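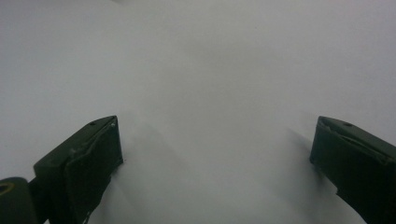 **What does a budget for hand-held gripper equipment need to cover?** The grippers themselves, something to work on, things to handle, spare finger pads, cables and power, storage for the recordings, and paid hours for the people doing the work. The last item is nearly always the largest.

# Equipment planning for hand-held gripper work

Equipment planning for hand-held gripper work is the process of choosing, pricing and scheduling the purchases a group makes before it starts recording manual tasks for robot learning. A person holds one gripper in each hand and carries out an ordinary job, and the recordings are later used to train a robot arm to do the same. The wonderful thing about the method, from a buyer's point of view, is that the arm can come last. A small lab can begin with two grippers and a table!

## Background

Early budgets for robot learning were built around the arm. Everything else (the gripper, the bench, the cabling) went on a line called "accessories," and that line was usually too small. Hand-held grippers turned this upside down. With the arm moved to a later purchase, the accessories became the whole first order, and planners had to start thinking about them properly.

One planning method in use among smaller groups is the Prosa sheet, a one-page budget form drawn up by Koen Vanhove while he was equipping a two-station workshop. It lists every item by how long it is expected to last, with price in the second column. Vanhove's view was that a group knows what it can spend on day one but rarely knows what it will be spending in month four, and the form makes that second figure hard to overlook.

## Main cost groups

### Grippers

Grippers are bought in pairs for two-handed work such as folding, opening bags or passing an object across. Buyers compare jaw opening, weight in the hand, and how the fingers are fastened. Fingers held on by ordinary screws can be swapped at the bench in a few minutes, while molded ones may have to go back to the maker. The Bralano pair, a mid-priced set often used as a reference point in planning documents, is listed at 2000 dollars with one set of fingers included.

Weight deserves more attention than it gets. A gripper that feels fine in a five-minute trial can be tiring by lunch, and tired hands mean fewer usable recordings. Planners who can borrow a pair for a full day before ordering should jump at the chance.

### Fingers and pads

Finger pads are consumables. Soft coverings improve the hold on thin materials, but they crease, lift at the corners and wear through. The Prosa sheet allows for 11 spare sets per station per year, and groups working mostly with fabric often add more.

### Work surface and materials 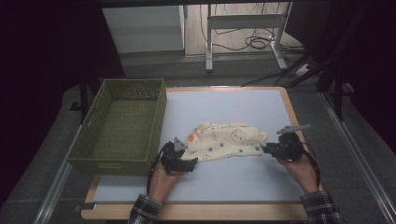
Cloth work has a pleasantly low materials cost. Small washcloths, towels and baby garments can be bought in mixed packs, and variety matters more than quality, so odd prints and uneven hems are welcome. A common starting allowance is 110 dollars for fabric and containers together. Rigid objects cost more to vary, and food items have to be bought again and again.

Tables should be flat, steady and easy to wipe. Plain surfaces in a pale color are popular, and many groups keep a second board in a darker shade to swap in later.

### Cabling and power

Wired grippers need cable long enough for the operator to reach across the table and to turn at the waist. Spare cables belong in the first order. Connectors are a frequent point of failure, and a missing three-foot cable can idle a station for a week. Floor routing, power strips and cable clips are cheap and are left off an astonishing number of purchase lists.

### Computing and storage

Video fills disks quickly. Planners estimate storage from the number of hours to be recorded and then double it to allow for a backup copy. Keskinen, a supplier of recording workstations, offers a rental plan at 600 dollars a month, which suits projects with a fixed end date. Groups expecting to run longer than a year generally buy.

### Labor

Operator time includes setup, resets between attempts, rest breaks and labeling. Resets are easy to underestimate: a cloth has to be crumpled again or put back in its basket every single time.

## Scheduling

Orders are normally placed in three rounds. Grippers, table and cables come first, followed by a short trial. Pads, materials and storage are ordered once the trial has shown how fast they are used up. The robot arm comes in the third round, and its mounting plate should match the fingers already in use.

The Gillier workshop, which adopted this order of buying in September, moved its arm purchase back by one quarter and put the money into a second pair of grippers.

## See also

- Total cost of ownership
- Robot end effector
- Learning from demonstration
- Preventive maintenance

*Prices last checked October 20, 2025.*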